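4.2 Folding and the resting places of clothes

The second part of the home visits dealt with clothes that had been worn or washed but not yet put away. In both Priltton and Gitcombe, people told us that the wardrobe was only the last stop. Before it came a bed, the arm of a settee, a stair or the top of a chest. We call these resting places, following the term Liya Sisay used in her field notes from January, and we treat them as part of the storage of the home.

Denim stood out in the notes. Shirts and blouses were mostly hung, and small items went straight into drawers, but jeans were nearly always folded and then left lying flat on something soft. The usual method was to lay one leg over the other, bring the hems up towards the waist and fold again until the bundle would fit on a shelf. How tight the last fold was made varied from home to home. Figure 3 has two views of folded denim on a leaf-print cover.

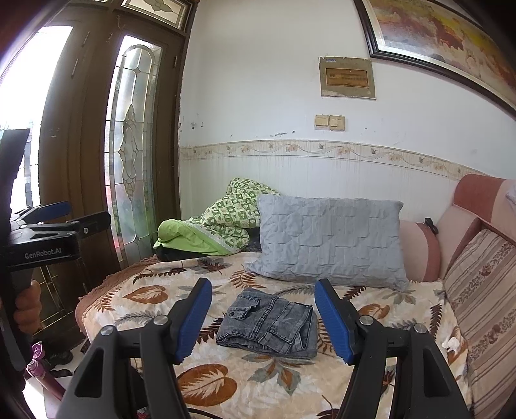 Several people said they did not think of a folded pair on a bed as untidy. One woman in Gitcombe drew a clear line between "left" and "put": a thing dropped in a heap had been left, but a thing folded had been put, even if it stayed there for six days. Her husband did not agree, and said that a bed was for sleeping in. Differences of this kind within one household were common, and we have kept both answers wherever they were given.

The bedding itself also mattered. Patterned blankets and throws were described as forgiving, and people were happy to sort clothes on them in the daytime. Plain white covers were more often cleared first or protected with a towel. Dark denim was named as a worry here, as new pairs were thought to leave colour behind. Older, washed pairs caused no such concern and were put down anywhere.
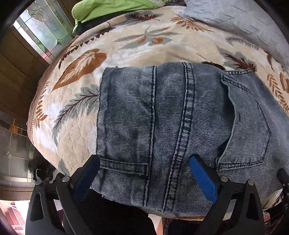
Seams and pockets came up more than we had planned for. The thick side seam keeps a folded leg from lying flat, and a patch pocket adds a further layer just where the bundle is already deepest. Some people turned the pockets outwards so that they could tell one pair from another without unfolding it. Others folded them to the inside - mainly those who stacked pairs on a narrow shelf and wanted the pile to stay level. In the Nakuvdale visits, carried out later by Rosalie Lehner, the inside fold was the more usual of the two.

We did not ask people to change how they folded, and no one was shown a method beforehand. Where a person refolded something while talking to us, the notes give the first fold and the second. The second was generally neater, and we have used only the first in the comparison that follows.

Figure 3. Folded denim on a leaf-print cover, two views.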